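Wood cabinet shelf sagging under file boxes – add a support or replace the shelf?

Asked by Darius Onu
Wednesday, April 5, 2023
Viewed 1,590 times

I keep household paperwork in plastic file boxes inside a two-door wooden cabinet. The interior shelf rests on four metal pins and has started to bow in the middle. With everything loaded, the sag is 6 mm at the center. I took the boxes out in November, left the shelf bare for a week, and it only came back part of the way.

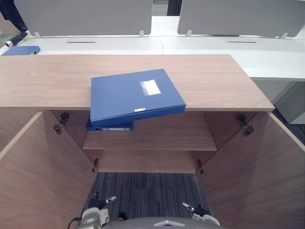

The doors still close without rubbing, so I don't think the carcass has moved. I would like to keep the shelf if possible. Is it enough to flip it over, or does it need a stiffener? I can cut and drill but I don't own a table saw.

2 answers

Rónán Duggan
Accepted answer

Flipping it buys you a few months. The bow that stays after unloading is creep, and it will return in the other direction under the same load.

Glue and screw a hardwood strip along the underside of the front edge, full width less the clearance for the pins. Depth matters far more than thickness: doubling the depth of the strip makes it eight times as stiff, while doubling the thickness only doubles it. Clamp the shelf flat against a straight board before you drive the screws, and leave it clamped overnight. Use 60 grit on the glue face if the shelf has a finish on it.

Check the clearance to whatever sits below before choosing the strip. If you can't spare the height, put a cleat on the back panel instead – but only if that panel is solid enough to hold a screw. Many are thin board in a groove and will pull out.

Also check the pin holes. If they have gone oval, the shelf will rock whatever you do to it.

gandberg200

had same problem, just put the heavy stuff at the ends over the pins and light stuff in the middle. no tools. Works ok

Comment from Darius Onu: Pin holes are round. Going with the front strip.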